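The Fruit Fund, One Year On

Readers with long memories will recall that last December the Sturncombe office voted to replace the vending machine with fresh fruit. The vote was close. The vending machine had friends, some of whom still speak of it in the past tense with their hats off.

The arrangement was simple. Everyone who wanted in would pay 3 francs a week, Rüegg would deliver to the Irkel entrance before eight, and we would all become the sort of people who eat a pear at ten in the morning. Samah Metwally agreed to keep the books on the grounds that she was already keeping everyone else's.

Her books are now closed for the year, and they show that we ate 3,941 pieces of fruit. This is a respectable number until you learn how it breaks down. Bananas vanish before the coats are off. Grapes are recorded by the bunch, after a long email exchange that I won't reprint. Plums did well for two weeks in September and then everybody remembered what plums are like. Kiwis need a spoon, and the second floor hasn't had a spoon since spring. 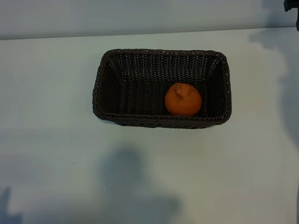 Can I join the fund if I only work at Irkel part of the week? Pay for the weeks you come in, and tell Samah by noon on the last working day before.

There is also the matter of the surplus. We finished the year 200 francs ahead, mostly thanks to people who paid through the summer and then went to the beach. Ambros Camenzind has proposed spending it on a juicer. Ambros proposed a juicer last year too, and the year before that, when there was no fruit. He has been asked to put in writing who would wash it.

Other ideas received so far: nuts, better apples, a refund, and "bring back the machine," which came in four times in the same handwriting.

Ordering moves to Wumix in the new year, so the old sign-up sheet by the printer no longer does anything. People are still signing it. If your name is on there and nowhere else, you are not in the fund, and the bananas you've been eating belong to Accounts.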